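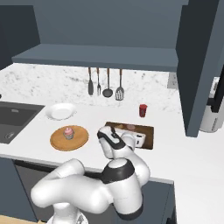 Fig. 4: Worktop with round cutting board and wooden tray.

Setting up the Sanna Strait crisis

You've read the background, so now the fun starts! The Sanna Strait is our favourite scenario in the whole box: two neighbours, Dramia and Randik, one narrow shipping lane, and an alliance that can't decide how much it cares. It plays with up to nine people.

1. Unfold the map and put it where everyone can reach the strait. Dramia sits on the north shore, Randik on the south.

2. Deal the role cards. Always fill Foreign Minister Ada Parisi (Dramia) and Admiral Brunello Sartori (Randik) first. The alliance envoy, Jui-lin Choi, comes next, and is a great part for anyone who likes to talk.

3. Give each government five influence tokens. The alliance takes four, and keeps them hidden until its first public statement.

4. Place the patrol ships in harbour, face down. No ship may start in the strait itself.

5. Read the opening telegram aloud. Do the voice if you can!

Note: If you are short of players, the umpire can run the alliance from the Quiet Ally sheet. It makes for a tense game, with both capitals guessing whether help will ever come.

Caution: Don't let players swap secret aims before the first round. Once Dramia knows what Randik really wants, the bluffing goes flat.
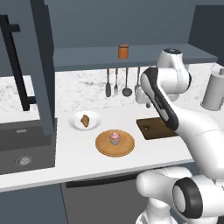 Treaty cards are the heart of the game, and they work best when everybody can see which promises are still standing. Keep them in one open row, with space between them, in the order they were signed. The utensils hanging under the shelf are just the look you're after, turner, fork, ladle and so on along the line, the first three easy to pick out. A broken treaty is turned over but stays in its place, so the other governments remember who walked away from it. The mutual defence pact goes apart from the rest, up by the map title, and only the envoy may touch it.

6. Choose an umpire to keep the clock. Talks last nine minutes, then every government writes its orders at once.

7. Reveal the orders together and move the ships. You're off!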